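Truston Home Forum > Furniture > Tables and desks

Light wood veneer table, do I oil it or leave it alone?

Posted by quinlan_g, November 19, 2020

Hi all! I finally replaced our awful old kitchen table with a secondhand Treloar (the pale one, they made it in two lengths and I got the longer). I love it, but the top feels a bit dry when I run my hand over it and my sister says to rub oil in. My neighbor says never oil veneer, ever. Who's right? I don't want to wreck it in the first week.
Glenys Quinlan

clulport_dad
Your neighbor. If it's veneer there's a factory finish on it and the oil just sits there getting sticky. Damp cloth, dry cloth, done. We've had ours 26 months with three kids.

HPartington
I'm going to disagree with clulport_dad a little. Plenty of the older Treloars were sold with an oiled top, and those do need feeding. Put a drop of water on a corner. If it beads up, leave it alone. If it soaks in and goes dark, it wants oil. I paid Droston 40 dollars for a tin of hard wax oil and I've barely made a dent in it.
Heather

clulport_dad
Fair enough, but please don't do the water thing in the middle of the table! And how do we know it's veneer and not solid? Glenys, can you post the grain?

quinlan_g
Sure. It has those wavy arch shapes in one part and then goes to faint straight lines. The color is more cream than yellow in daylight, with slightly darker tan lines running through it.

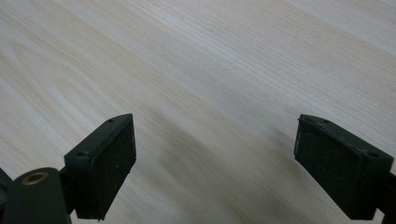

Reply 6: HPartington
Oh that's pretty! Looks like veneer to me too. I'd still do the drop test on the underside edge first, and then somewhere on top where a fruit bowl can live if it goes wrong.

Reply 7: mossy1133
Skip the oil, buy placemats. I oiled mine and it was tacky until January.

Reply 8: HPartington
Mossy, did you wipe off the extra? You have to wipe it off after a few minutes or it never cures.

Reply 9: mossy1133
The tin didn't say to wipe it off. So, no.

Reply 10: quinlan_g
OK, drop test tonight after dinner. Will report back!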